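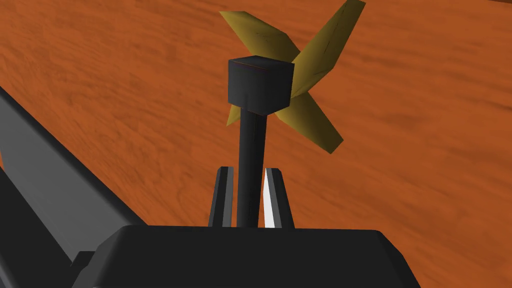

Page last changed: 6/20/21

Fletby Small Wind Turbine: Frequently Asked Questions

What site does the Fletby need?
Open ground with a clear path to the prevailing wind. Turbulence behind buildings and trees lowers output and wears the yaw bearing. As a rule, the hub should stand 30 feet above anything within 300 feet of the tower.

Can I mount it on my roof?
We do not support roof mounting. Vibration passes into the framing, and air flow over a roof is uneven. Use a guyed or freestanding tower with its own footing.

What is the rated output?
860 watts at 25 mph. Output varies with the cube of wind speed, so a site with light wind will produce far less. Check a full year of local wind data before you order.

Which charge controllers work with it?
The Ater 24 and Ater 48. Both send excess power to a dump load when the batteries are full. A controller made only for solar panels will disconnect the turbine instead, leaving it to spin with no load.

How do I stop the turbine?
Turn the brake switch to STOP. This shorts the three output phases. In high wind, wait for a lull before braking. Never try to stop the rotor by hand or with a rope.

How often should I inspect it?
Once a year, in May if your winters are hard. Lower the tower, check the blade roots for cracks, torque the hub bolts to the value on the data plate, and look over the slip rings. Replace blades as a matched set.

Can I use Schwaiger blades on a Fletby hub?
Only on hubs with serial numbers above 3599. Earlier hubs have a different bolt circle. Do not redrill them.

My turbine hums at certain speeds. Is that a fault?
Usually it is tower resonance. Retension the guy wires first. If the hum remains, check blade balance.

Comments (3)

purkier_ridge
The manual gives 291 rpm as cut-in and the data plate on mine says something else. Which one do I use?

Benedikt Hämmerli
Go by the data plate. The manual was written for the older alternator.

lowfield
Please add something on wire size. My run is 96 feet at 24 volts and I am losing more than I expected.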